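Praneo suspends use of hand-held gripper tools after grip-release fault

Saturday, December 18, 2021
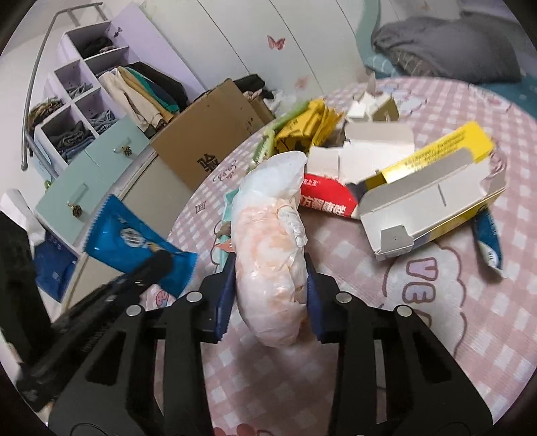

Fault traced to worn jaw pads and a late position reading

Praneo has suspended the use of one series of its hand-held gripper tools following a fault in which the jaws opened without a command while objects were being lifted. No injuries have been reported. The suspension took effect at the close of business on Friday and applies to all sites where the tools are used to record household handling work, including private homes.

The tools are carried by an operator, who picks up and sets down everyday items so that the movements can later be used to program automated arms. The work covers tidying, sorting and the clearing of packaging from tables, and it is done with light goods: sealed packets, wrapped bundles, cartons and folded clothing.

The notice issued to operators identifies 51 tools as affected. Each was assembled by Plenow, which supplies the jaw mechanism and the pads fitted to the inner faces of the jaws. Tools from other production runs are not included in the suspension, although operators have been asked to inspect them before their next use.

How the fault was found

The fault came to light during a routine review of recorded sessions at the company's Flimby office. Reviewers noted several lifts in which an item wrapped in soft plastic film slipped and fell shortly after being raised from a table. These were first put down to operator error, as film-wrapped items are known to be difficult to hold near their center of weight.

A second review compared the position reading of the jaws with the recorded movement of the trigger. In four of the lifts examined, the jaws had opened while the trigger was still fully closed. The review was then widened to cover 2213 lifts made with tools of the same series. According to the notice, the unexpected opening was found only in tools that had been in regular use since March or earlier.

Testing at Flimby identified two conditions that must be present together. The first is wear to the ribbed pads, which reduces the resistance felt by the drive when the jaws close on a soft object. The second is a delay in the position reading, which can cause the controller to treat a closed grip as a blocked one. When this happens, the controller backs the jaws away to protect the drive. The release is brief, and the jaws close again when the reading catches up, but a light object may already have fallen.

The delay was measured at up to 1069 milliseconds on the most heavily worn tool. The controller was designed on the assumption that such delays would be far shorter. Firm objects, such as boxes and rigid containers, did not trigger the release in testing.

Risk to operators

The main hazard described in the notice is the second closing movement. An operator who sees an item begin to fall may reach toward it with the free hand, placing the fingers between the jaws as they close. The linkage arms on either side of the jaws also form pinch points. The force is limited and is not considered sufficient to cause a serious injury to an adult hand, but the notice states that bruising or a broken fingernail is possible.

A further hazard arises when two tools are used over the same table. If an item is released unexpectedly, it may strike or catch on the second tool, and an operator may pull both tools back sharply. Two-handed sessions were therefore stopped earlier in the week, before the full suspension was announced.

Children and other members of a household are not permitted to handle the tools under existing rules. Those rules have not changed.

Instructions to operators

Operators holding a tool from the affected series must switch it off, disconnect the battery and place the tool in its case. The series is marked on the label beneath the grip. Operators should not attempt to replace the pads themselves or tighten the pivot screws, since an uneven setting may make the fault more likely.

Tools that are not part of the affected series may remain in use once the following checks have been made:

The pads are firmly attached, with the ribs clearly visible along their full length.

The jaws close evenly and remain closed for one minute with the trigger held.

The jaws do not move when the trigger is left alone.

The battery can be disconnected without force.

A tool that does not pass every check should be set aside and reported. Recordings already made with an affected tool should be kept and sent in as usual. They will be marked for separate review and will not be deducted from an operator's completed hours.

Repair and return to service

Plenow has begun production of replacement pads in a harder compound. A change to the controller has also been prepared, under which the jaws will hold their last position when a reading is late. The drive will instead be protected by a lower limit on closing force. Both changes must be made before a tool can be returned to service.

The revised design will be assessed by Evangelista, an independent testing firm, which has been asked to repeat the lifts made at Flimby and to add trials with crumpled film, sealed packets and loosely wrapped bundles. Worn pads will be used in half of the trials. The results will be provided to all operators before the suspension is lifted. No date has been set for the return of the affected tools.

Pad wear was previously checked only when an operator reported a problem. It will now be checked at fixed intervals, and each tool will carry a record of the date on which its pads were last replaced. Praneo has also amended its review procedure so that any dropped item is compared with the trigger record before a cause is entered.

Scheduled sessions that depend on the affected series have been postponed. Households will be contacted individually with new dates, and any storage cases or equipment left in a home will be collected by appointment. Operators who have experienced an unexpected release, including one in which nothing was dropped, are asked to report it through the safety page of their operator account, giving the tool number and the type of object being held.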